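Zilleo Laundry Set

Notes on the contents, version 2

Zilleo is a collection of short records of household clothes being folded, sorted and put somewhere. Where exactly they get put is a matter of some variety. The records come from private homes in and near Estport, and the work was done on whatever surface the household normally uses, which in most cases is the bed.

What is in it

33 households, 90 sessions. Each session has one folder with the pictures and a plain text file called notes.txt. Read the notes. Conceição Fonseca wrote most of them and she does not round up: if a shirt was rolled into a ball and called folded, the file says "ball".

Garment labels

Labels are lowercase English. We use jeans, trousers, shirt, knit, towel, sock and other. "Other" was meant to be small. It now holds aprons, one curtain and everything the Henriques household owns. Leggings count as trousers after a discussion in March that we would prefer not to reopen.

Fold states are flat, folded, piled and unclear. A garment folded once by accident is still folded.

Jeans

Jeans have their own label because they fold differently from other trousers and because Simão Loureiro insisted. The waistband is our reference for which end is up, and the back pocket tells you which side is showing. Pairs lying next to each other get separate entries even when one household folds them two ways: here the darker pair is back side up, with the stitched pocket and a tan leather patch at the waistband, so it goes in as jeans, back. The lettering on patches is not transcribed. The pile near the edge of the bed, with the beige knit on top, is entered as piled and left at that.

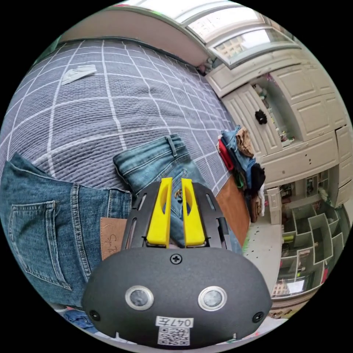
Known problems

Sessions from 11 of the homes have no sock labels. Bedding is not labeled at all, so a blanket that wanders into a pile will be counted as "other" or missed. Colors in the notes are whatever the writer called them, and "navy" covers a lot of ground.

Corrections

Send them to the Bovudeo list with the session folder name in the subject line. Last edited Sat 22 June.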